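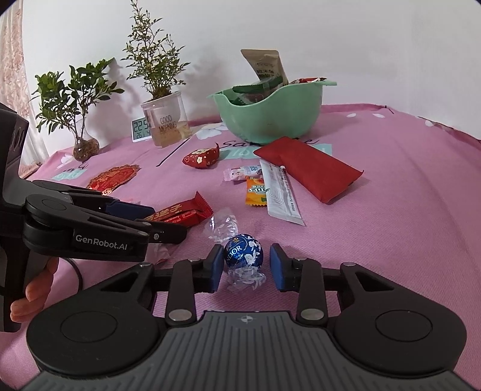
Print this page
E-mail this article

3.2 What people put on the table

I'll admit I expected the sweets to be sorted by taste, and I was wrong. Lutz Kuhlmann and I talked to 27 households in Gallby about the things they set out for visitors, and most of them started with the wrapper. Foil came up again and again. A round chocolate in dark blue foil, like the one in Figure 3, was nearly always called "a good one" before anybody had said a word about the filling.

Cloths mattered more than I'd guessed too. The flowered pink one in Figure 3 is the sort people described as cheerful – plain white was for funerals, one woman told me rather firmly. Red things got a lot of talk as well: red wrappers, gold lettering, paper cutouts laid flat among the sweets. Several people keep their cutouts in a drawer from one year to the next, and one had hers pressed inside an atlas.

Small twisted sweets were the fillers, bought by the bag (around 25 to a bag at the Vemari shop) and mostly left for children.

Figure 3. Sweets on a flowered cloth, with a red paper cutout and a clear wrapper beside the blue chocolate.

We come back to the empty wrappers in 3.3, as Lutz has views on those.

Print | E-mail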